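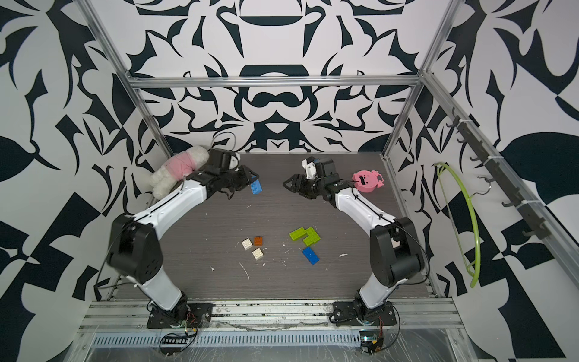 So the gutters are finally up on the back of the house, and I can stop lying awake listening to water hit the basement window well. If you've been reading for a while you know this has been on my list since we moved in. Before that it was on the previous owner's list, judging by the piece of bent flashing he had screwed over the back door to keep the drips off his head.

I went back and forth on doing it myself. I had the vinyl snap-together stuff in my cart twice! Then my neighbor Clyde Ridgeway came over to return my post level, looked up at the fascia for a good long while and asked me what I was planning to screw the hangers into. I said the fascia. He pushed his thumb into it. His thumb went in.

That changed the job a bit.

I called two outfits. Koltell could come in the spring, which was no use to me with November coming on and the leaves already down. The other was a small crew out of Clilow, run by Kilian Eder, and he came the same evening with a ladder and a flashlight and poked at everything. He told me the back run was 68 feet and nearly all of the fascia board would have to come off. The rafter tails behind it were fine except for one at the corner by the chimney, which he sistered with a new piece. I was braced for much worse.

We went with seamless aluminum, the five inch K-style, in a color called Rivadeneyra Clay that looks like wet cardboard on the sample chip and very nice on a house. My wife wanted white. We held both chips up against the siding at breakfast time and again at dusk, and she came around (she would like it noted that she still thinks white would have been fine).

The one thing I did insist on was a second downspout. The old setup dumped the entire back roof into one corner, right where the patio slopes toward the foundation, and I didn't want to pay good money to have the same puddle with a newer gutter over it. Kilian pitched it from the middle so it runs both ways. The left side goes into a buried pipe out to the side yard, and the right side just has a long splash block for now. I'll dig that one in when the ground softens up again.

Guards — I know somebody will ask. We got the Trisden mesh ones on the back only, under the maple. I've heard people swear by guards and I've heard people say they pulled them off after a year, so I'm trying them on one side of the house and leaving the front open, and I'll climb up and compare. The maple drops those helicopter seeds by the bucket in spring, so they'll get a real workout.

The painting was on me. I primed the new boards on sawhorses in the garage, front, back and all the cut ends, and then did two coats once they were up. I ran out of paint with one board to go, of course, and the new can is a hair lighter. You can only tell from the Ridgeways' driveway. Clyde has already told me he can tell.

It rained hard last night and I went out in my slippers with the flashlight to look at it. Water going in the top, water coming out the bottom, dry patio in between. I stood there longer than I needed to. Next up is the shutter on the front that bangs, and after that the storm door, if the latch I ordered ever gets here.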